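Participants wanted: hand-held gripper sessions, Golham student project

Posted Nov 25, 2020

The Eze project is looking for people to take part in its next round of recording sessions at Golham. Eze is a student project run by the Dukton robotics club. We are building up a collection of everyday kitchen jobs done with hand-held grippers, which will be used to train a two-armed robot that the club is putting together for its entry in the Bellik student competition in May.

You do not need to know anything about robots. We want people of different ages and habits, left-handed people included, who are used to clearing up after a meal and putting things away.

What the work is

You stand at a table and work with two grippers, one in each hand. Each has a pair of fingers that open and close as you squeeze the handle. You pick up small items, mostly cutlery, and sort them into a container with compartments. We read out the task before each run — for example, forks on one side and spoons on the other — and you do it at your own pace. Then the items are laid out again in a different order and you repeat it.

Most people find the first few runs awkward. Thin handles are harder to hold than they look, and light plastic cutlery behaves differently from metal. Dropped items are fine. Pick them up with the gripper if you can reach them, or leave them and carry on with the next one. We keep those runs too.

Each session lasts two hours with a break in the middle. We ask everyone to sign up for 4 sessions, spread over at least 2 weeks. The earlier sessions use one type of container and a small set of items, and the later ones add more of both.

So far we have 418 usable runs from club members. They all learned from each other and they all move in much the same way, and the robot has picked up their habits. We have 9 places for people from outside the club.
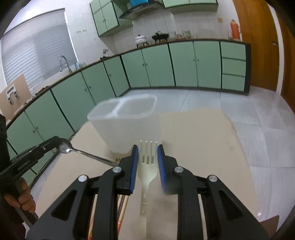
Who can apply

You must be 18 or over and able to stand for up to 40 minutes at a time. You need a comfortable grip in both hands. If you have had a wrist or hand injury in the past year, please tell us when you apply so that we can talk it through first. Club members and people who took part in the spring trial cannot apply this time.

What you get

Travel within Golham is paid back on production of a ticket or receipt. Participants receive a shopping voucher after the final session — half the amount if you have to stop early. Tea, coffee and a light lunch are provided.

What we record

The grippers carry cameras, so your hands and sleeves will appear in the recordings along with the table and parts of the room. We do not record sound. Please wear plain sleeves and take off rings and watches before you start. Recordings are stored under a number and not under your name, and you can ask for yours to be deleted up to the point where training begins.

How to apply

Pick up a form from the Dukton club noticeboard or ask for one at the front desk. Tell us which hand you write with and which mornings or afternoons you are free. Places are given in the order that completed forms come in, and we will keep a short waiting list.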